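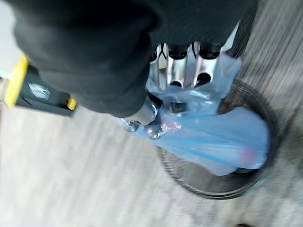 Light-blue plastic bag, translucent

Keeping a painting corner going in a shared kitchen

by Silvana Queiroz
Tuesday, July 23, 2019

I've had several messages since the spring asking how I manage to paint miniatures and build scenery in a house where the only decent table is the one we eat at. I'm not a tidy person by nature (ask my sister!) but I've been at this long enough to have picked up a few habits, and I thought I'd write them down properly before I forget which ones I've already passed on and which ones I've only muttered to myself over the sink.

Work on a tray

If you take one thing away from this page, let it be the tray. Mine is an old tea tray with a raised lip, and everything I'm painting lives on it: the figures, the brushes, the palette, the little pot of glue that always needs a pin poked through the nozzle. When supper's ready the whole lot goes up on top of the dresser in one go and comes down again afterwards exactly as I left it. Before the tray I used to spend so long setting out and clearing away that on a weeknight I mostly didn't bother, and my Brakden militia sat in grey undercoat for the best part of a winter. Line it with a sheet of kitchen paper, and change the paper when you can't remember what colour it was.

Brushes

Never stand a brush in the water pot. I know, I know, everybody does it, I still catch myself at it when the phone goes. The hairs bend over at the tip and they don't forgive you. Lay it across the rim instead, or on a folded cloth.

Rinse often, and don't let the paint creep up into the metal collar. At the end of an evening I wash mine with lukewarm water and a bar of plain hand soap, stroking the brush gently over the bar and then over my palm until the lather comes up white, and then I pull the hairs to a point with my fingers and lay the brush flat overnight. Once it's dry it can stand up in a jar, bristles to the ceiling. A tired brush isn't rubbish, by the way. Snip it down short and it'll do your drybrushing for years, and after that it can put glue on hedges.

Paint pots

Most of the pots I've had to throw out dried up because there was a crust round the rim and the lid wasn't closing. Wipe the rim with a damp cotton bud before you shut it. If a pot has gone thick but still moves, put in 2 drops of water, shake it, leave it until the next day and see. Don't be tempted to tip in a great slosh all at once, as I did with a lovely dark green I had mixed specially for the Pliltska lancers and have never managed to match.

I dab a spot of the paint on each lid too, let it dry, and keep the pots in a shallow drawer so that I can look down on all the colours at once. The names on labels are no help to me whatsoever.

A palette that stays wet

You can buy these, and the bought ones are very nice, but a flat lidded food tub does perfectly well. Lay a damp kitchen sponge cloth in the bottom, put a piece of baking parchment on top, smooth out the bubbles and paint away. With the lid on, a mix will usually see you through to the following evening. Change the cloth when it starts to smell, which in warm weather comes sooner than you'd think, and please mark the tub clearly so it doesn't get used for anybody's sandwiches.

Washing parts before you start

Resin castings often have a greasy film on them and paint will slide about on it or flake off later. A drop of washing-up liquid in a bowl of lukewarm water, an old toothbrush, 10 minutes of patient scrubbing, then a rinse and a long dry on a tea towel. Do it in a bowl and never straight under the tap! I lost a whole hand of Captain Matić down the plughole that way (he now has a hook, and I've grown rather fond of him with it). Put a sieve in the sink when you tip the water out.

Thin swords and spears that have arrived bent can be dipped in hot water from the kettle for a few seconds, eased straight with your fingers in rubber gloves, and then dunked in cold water to set them. Try it on something unimportant first.

Scatter and sand

For ground cover I bake sand from the garden centre on an old roasting tin, low oven, until it's dry right through, and keep it in 500 ml yoghurt tubs. The whole desert board for our Clalorden campaign came out of one bag and there's still plenty left. When you're sprinkling, fold a sheet of paper down the middle, open it out again under the model, and afterwards lift it up and pour what's left back along the crease into the tub.

Old tea leaves make a good woodland floor, provided they're bone dry. Mine weren't, one January, and I had a box of bases with fur on them.

Glue on your fingers

Warm soapy water and patience. Don't pull. Nail varnish remover with acetone in it will loosen superglue from skin, but keep it well away from the models, your tabletop and any cuts.

And the light

I paint under a daylight bulb in an ordinary desk lamp, set on the left as I'm right-handed, so my own hand doesn't throw a shadow over the face I'm trying to put eyes on. I stop after 4 figures whatever the hour. The fifth one always comes out cross-eyed, and then I have to do him again in the morning.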